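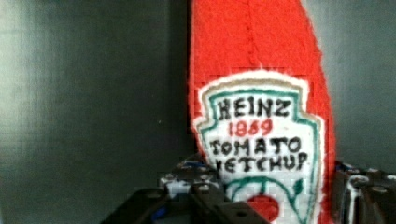

Clarnbridge Canvas Weekend Bag with Leather Handles

Item number: 556
Color: dark olive, sand, navy
Availability: in stock, ships in two working days

The Clarnbridge is a travel bag for short trips of two or three nights. The body is cotton canvas with a wax finish, and the handles and the bottom corners are from full grain cow leather. It is large enough for a pair of shoes, clothes for the weekend and a wash bag, but you can still put it under the seat in most trains.

The main opening has a metal zipper that goes down a little on both sides, so the bag opens wide and you don't need to search with your hand. Inside there is one zipped pocket and two open pockets. The lining is plain cotton in a light color, which makes it easier to find small things like keys and earphones.

The shoulder strap can be removed. In the version we sold before May the strap hooks were smaller, and several customers wrote to us that they turned around when the bag was heavy. The new hooks are wider and they stay in place. If you have the old version and want the new strap, please write to us with your order number — it fits both.

Size and weight
Width: 500 mm
Height: 300 mm
Depth: 23 cm
Closing: metal zipper
Strap: removable, adjustable

Care

Please do not wash this bag in the machine. The wax will come out and the leather becomes hard. Use a soft brush for dry dirt and a cloth with cold water for stains. Let it dry open, away from the heater. Leather cream can be used on the handles two times a year. Try it first on the inside of a handle, as it can make the color darker.
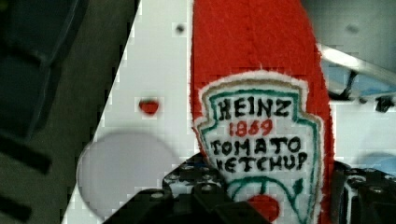
Text: Adoración Bermúdez, bags and travel
Updated 30th July

How to choose between Clarnbridge and Kilside

Customers often ask us for the difference. The Kilside has the same canvas, but it is shorter and has no pocket inside with a zipper. It is a good bag for the gym or for one night. If you carry a laptop, we recommend the Clarnbridge and the separate Anmont sleeve, because neither bag has padding.

Returns

You can send the bag back if it was not used and the paper tag is still on the handle. Bags with a monogram can be returned only when there is a fault in the sewing or in the zipper.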